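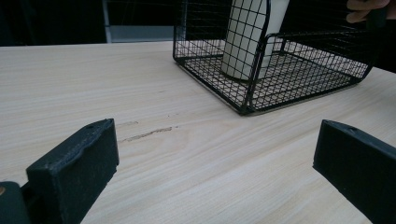
I want to write a small thread on the wire basket, as I have lived with it since July and it has changed how I keep my cups. It comes from the household shop in Flillthorpe. It was the last one on the shelf.

Before this, my big white tumbler had no place of its own. It stood by the sink, then on the desk, then on the floor next to the bed. In the morning I was always walking from room to room to find it.

Now the rule is simple. When I come home, the cup goes in the basket and the basket stays on the table. If I work in the other room, I carry the whole basket there with my notebook and my glasses in it.

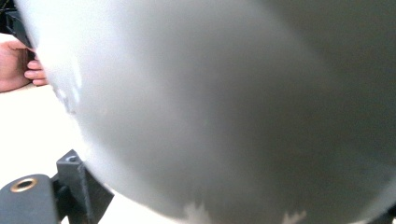 Huw Ellis replied that a tray does the same job and is much easier to wipe. I agree about the wiping. But I have carried a tall cup on a tray up the stairs, and I would not like to do it again. With sides I feel more calm.

About cleaning, I have tried a few ways. A cloth catches on the wires, so I use an old toothbrush with warm water and a little soap. Then I turn the basket upside down on a towel and leave it until evening.

The tumbler needs more care than the basket. The lid comes off, the straw comes out, and the straw has its own thin brush. I did not know such a brush existed before I moved here – my neighbour gave me one. 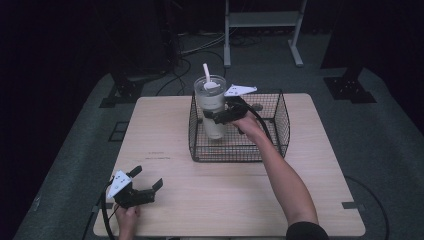

Someone asked under the last post if the cup would not fall over, being so tall, with a straw on top. It is a fair question. When it is full it stands well. When it is empty I put it near one end and not in the middle, so that there is a side close to it.

One thing I would do differently is the table. The wood is light and I like it very much, but it shows marks easily. I must remember to lift the basket and not push it. I am thinking of felt pads from Arnwood, they sell them in packs of 4. 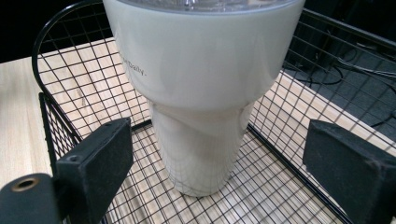
I also thought of buying a second basket for tea things, but then I would have two baskets to look after and the teapot is happy in the cupboard. Maybe in winter.

Tomorrow I will write about the drawer with the lids, which is a much sadder story.

Comments

Bimudum: Felt pads fall off wire. Try a thin cork mat under it.

Huw Ellis: Still a tray man. But I will borrow the toothbrush idea.

Prantl: Please do the lid drawer, I have the same problem and too many lids.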